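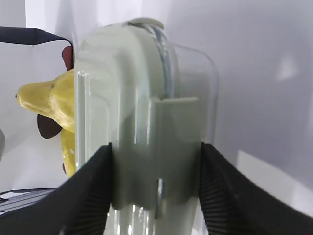 The Unach is a pair of bolt-on fingers for small two-jaw grippers, and it's the first thing to come out of my end of the Pickering workshop that I've been brave enough to put a price on. I make them for people like me, who have a hobby arm on a bench at home and are sick of watching it drop things. Each finger is a broad black wedge, quite chunky at the bottom, with fine ribs up the inside face where it does the holding. Shiny plastic is what I judge them by, so a clear, glossy box with rounded corners is about as mean a test piece as I could want, and you can see how the two faces lean in and take it from both sides. The yellow toy at the back gets its turn as well – a beaky thing with bits sticking out all over is a different sort of job altogether.

Search this site Go

Reading time: 3 minutes

What you get

One left finger, one right finger, the screws, and a folded sheet of instructions that Sorcha Moffat rewrote for me after she tried to follow my first go and ended up with both fingers on backwards. Hers is much better. Mine had a joke in it!

Fitting them

Take your old fingers off, keep the screws (you never know), and offer the new ones up with the jaws wide open. Do the screws up finger tight, close the jaws gently so the ribbed faces settle against each other, then nip everything up. It takes me 20 minutes with a cup of tea on the go. If your jaws don't close evenly to begin with, sort that out first, as longer fingers make a wonky gripper look a lot wonkier.

They go straight on to the Stolholm arm and the older Ultus one. Darren Holroyd has a set on something he built himself out of printer parts, but he had to drill his own holes and he'd want me to say that you do this at your own risk.

Things I'd like you to know before you buy

They're wide. I like them wide, because a boxy thing doesn't swivel about so much between them, but if you mostly pick up screws and beads you'll want something pointier. I have drawn a narrow pair and printed it twice and hated it both times, so don't hold your breath – May if I'm lucky.

Set your closing force low and work up. My own arm is limited to 500 grams of lift and I've never needed to squeeze hard to get there. Wipe the ribs with a damp cloth now and then. Dust gets in between them and the grip goes off.

Ordering

I make them in batches of 20 and post within 3 working days when there's a batch on the shelf. Send me a message with the make of your arm and, if it's a home build, the spacing of your finger screws. Collection from the workshop is fine too, just ask for Declan Tindall at the door.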